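シミュレーションで学習用の見本データを集めてる話、ちょっと長くなるけど連投します。手首カメラの件で数日つぶした記録です(まだ途中)

1/
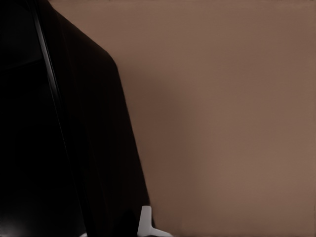 で、今月の目標は成功エピソード1551本。昨日の夜の時点で1162本。数字だけ見ると「おっ、もうちょいじゃん」って感じなんだけど、ここからが長いんですよ……。簡単な配置はもう取り終わってて、残ってるのが全部いやらしい初期位置なので。

2/
タスク自体はめちゃくちゃ地味です。小さい部品をつまんで、持ち上げて、隣のトレイに置く。それだけ。人間なら寝ぼけててもできる。でも遠隔操作でやると、つまむ直前の数センチで毎回息が止まる。肩もこる。

3/
集め方は、私がコントローラーを握ってシミュレーター内のアームを動かして、その軌道と各カメラの画像を全部保存、という昔ながらのやつ。社内ではこの収集ツールをRirkeroって呼んでます。読み方は人によって「リルケロ」だったり「リルケーロ」だったり。私はリルケロ派。

4/
手首カメラの何が難しいかって、近すぎるんですよね。下のほうまで降りていくと、画角の大部分がグリッパー本体と背景の茶色い面になっちゃう。肝心なところは端っこにちょこっと。操作してる側としては「いや、そこを見せてくれ!」って毎回思う。

5/
最初は私、手首カメラの画面だけ見て操作してたんです。モデルも同じものを見るんだから、そのほうが公平かなと思って。結果、つまみ損ねの山。やり直しの回数が多すぎて、午後がまるごと消えた日もあった。

6/
Sandrine Reyさんに相談したら「人間が見る画面とモデルが見る画面は別でいいよ、ただし人間だけが知ってる情報に頼った動きは後で効いてくるから気をつけて」と。これがすごく大事な話だったので、次の投稿でもう少し書きます。

7/
たとえば俯瞰の画面を見ながらだと、私は部品の位置が分かってるから一直線に降りていける。でも手首カメラしか見えないモデルからすると「なんで急にそっちに曲がったの?」ってなる軌道がまざる。お手本としては親切じゃない。

8/
なので今は、降りる前に少し高いところで一回止まることにしてます。手首カメラに部品がちゃんと入る高さで一呼吸。それから降りる。これを「のぞき込み」と勝手に呼んでたら、いつの間にか手順書にもそう書かれてた。ちょっと嬉しい。

9/
止まる時間は長すぎてもだめでした。静止してるコマが増えすぎると、学習したモデルも同じところで固まっちゃう。最初の試作版が本当にこれで、部品の上空でずーっと考え込んでた。かわいいけど困る。結局、保存のときに静止区間を間引いてます。

10/
影の話もしたい。レンダリングの照明をやわらかめにしてあるので、影の縁がぼわっとしてるんです。操作する側としては、影の濃さって高さの手がかりになるから、もう少しはっきりしててほしい。Saqib Zaidiさんは「実機の部屋の光もこんなもんだよ」派。ぐぬぬ。

11/
間をとって、照明の条件を5種類用意して、エピソードごとにランダムで切り替えることになりました。やってみると、やわらかい光のときだけ自分のつまみ位置が微妙に手前にずれるのがログで見えて、かなり恥ずかしかった。データは正直だ……。

12/
あと机の色。無地の茶色ばっかりだと、モデルが「茶色=机」で覚えちゃう心配がある。Bermúdezっていう別の作業セットのほうでは木目とか灰色とかも混ぜてるので、来週からこっちにも順番に入れていく予定。無地は目が休まるので個人的には名残惜しい。

13/
失敗したエピソードをどうするか問題。前は全部捨ててました。でもOnyekachi Oyelaranさんが「落としてから拾い直したやつは宝だから捨てるな!」と力説していて、試しに残してみたら、たしかに復帰動作を覚えるんですよ。びっくりした。

14/
ただし何でも残せばいいわけでもなくて、いま残してるのは
・一度つまみ損ねて、その場でやり直して成功
・部品が転がったけど追いかけて成功
の二つ。
アームが机にめりこんだ回(シミュレーターあるある)は問答無用でボツです。

15/
ラベル付けは地味の極み。つまんだ瞬間、離した瞬間にしるしを付けていく作業で、手首カメラだと指先が画面の端に寄るので、つまんだ瞬間の判定がほんとに迷う。今は指の開き幅の数値と画像を並べて、両方が合うところを採用してます。

16/
ちなみに画像だけで判定した人と数値だけで判定した人で結果を比べたら、けっこうずれてました。Flor Montoyaさんと私で同じ束をやって、どっちが正しいかでお茶が冷めるまで議論した。勝敗はついてない。

17/
保存まわりのやらかしも書いておきます。途中で手首カメラの取り付け角度をほんの少し変えたのに、設定ファイルの版を上げ忘れて、古い角度のデータと新しい角度のデータが同じフォルダに混ざった。気づいたのは夜の11時。泣いた。

18/
幸い、エピソードごとにカメラ姿勢も書き出してあったので、後から仕分けはできました。みんな、カメラの姿勢は毎回保存しような……。容量なんて画像に比べたらゴミみたいなものなので、ケチる理由がない。

19/
仕分けのついでに、古い角度のうち700本だけ使って学習したモデルを、新しい角度で動かしてみた。結果は、毎回部品のちょっと横をつまみに行く。すごく自信満々に。横を。

20/
逆に、両方混ぜて学習したモデルは思ったより踏ん張ってくれてます。なので角度も少しずつ揺らしていくほうがいいのかも、という話が出てきた。やらかしから生まれた方針なので私は胸を張れない立場だけど、提案者の欄には名前を入れてもらいました(図々しい)

21/
「シミュレーションなら自動で無限に集められるんじゃないの?」ってよく聞かれるんだけど、うちも半分は自動です。台本どおりに動かすスクリプトがあって、素直な配置ならそれで十分。人間の出番は、部品が壁ぎわに寄ってたり、斜めに引っかかってたりするとき。

22/
スクリプトの軌道って、きれいすぎるのも悩みどころ。毎回同じ角度でスッと入ってスッと出る。人間のは迷ったりふらついたりしてて、見てると誰の操作かだいたい分かる。Efraín Cusiさんのは最後に必ずちょっと右に逃げる。本人は認めてない。

23/
集めたぶんはHelliaっていう学習用の環境に夜のうちに流して、朝コーヒー飲みながら結果を見る生活です。成功率が上がってる朝はえらく機嫌がいい。下がってる朝は、まず自分が昨日集めたぶんを疑うところから始まる。

24/
実機に持っていくのはClestitzのアームの予約が取れてから。12月のどこかで触れるといいなあ。シミュレーションの机と本物の机、どれくらい違って見えるのか、怖いけど楽しみでもある。

25/
似たようなことやってる人、手首カメラの高さってどうやって決めてます? 上げると部品は見やすいけど、つまむ瞬間の細かいところが潰れるし、下げるとさっき書いたとおりだし。レンズを広角にした人の話も聞きたいです。

26/
というわけで今日は壁ぎわの配置をやります。コントローラー充電し忘れてたので、充電終わったら再開!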